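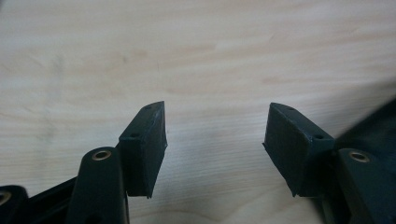 Fingertip pads and front linkage, open, over the bench top.

From: Mitali Karunaratne
To: Solletstead workshop list
Date: January 22, 2021
Subject: Re: Hand gripper, pads and pivots

Zyanya Alvarado wrote:

> I printed a second set of the Tovar fingers over the break and I have
> the same trouble I had in December. The arms feel fine for a day and
> then the tips start to wander. If I squeeze hard they cross over each
> other slightly. Is that the pads or the pivots? Also, are you still
> using the two-hole pad, or did you go back to the one with a single
> screw in the middle? I have the files for both and don't want to
> print the wrong one again.
>
> Last thing, do you have the eyelet size written down anywhere? The
> parts list on the wiki just says "eyelet".
>
> Zyanya

It's the pivots. I had the same thing on my first pair. The hole in the printed arm wears oval, and it doesn't take much of that before you see it at the tip, where everything is magnified by the length of the finger. The pads only show you the problem.

I now line every pivot hole with a brass eyelet. You can see them in the picture. Drill the hole out by hand after printing, don't rely on the printed size, then press the eyelet in with the vise and a scrap of hardwood on each side. If it goes in with finger pressure the hole is too big and it will turn with the pin, and then you are back where you started. I ruined one arm by pressing it cold straight off the printer with no cleanup, and it split along a layer line. Run a countersink around the edge first.

Size: I'm sorry, I don't have it written down either. The ones I have came out of a mixed tin from the Bondthorpe sale. I will put calipers on them tonight and fix the wiki page. Please don't order any until I do.

Pads: two holes. The single-screw pad rotates as soon as you pick up anything off center, and no amount of tightening cured it for me. With two screws it stays put. Put them in loose, close the gripper on a flat piece of steel so the inner faces line themselves up, then tighten while it is still closed. Use the version with the sloped top. The square one gets in the way when you are trying to see what you are picking up.

I have run the lined pair through 4,000 open and close cycles on the Garkbridge test stand, with the trigger pulled by a servo. Before that, the unlined pair had visible slop at 200. After 4,000 I could still not feel any play at the pivots. The pads did get some polish on the inner faces, and I'd like to try a softer material there next.

Two things I haven't solved:

The flat bar in the linkage flexes if you squeeze past the point where the pads meet. I think it wants to be thicker, but then it rubs on the arm. Printing it at 90 degrees to the way I have it now might be enough. If anyone has tried that, please say so.

The trigger return is too stiff for long sessions. I'm using the spring from the original Tovar list. My hand gives out well before the gripper does.

Zyanya, if you bring your arms in I can line them while you are there. It's a short job once the vise is set up. Bring the pins too, because if they are scored there is no point putting new brass on them.

Mitali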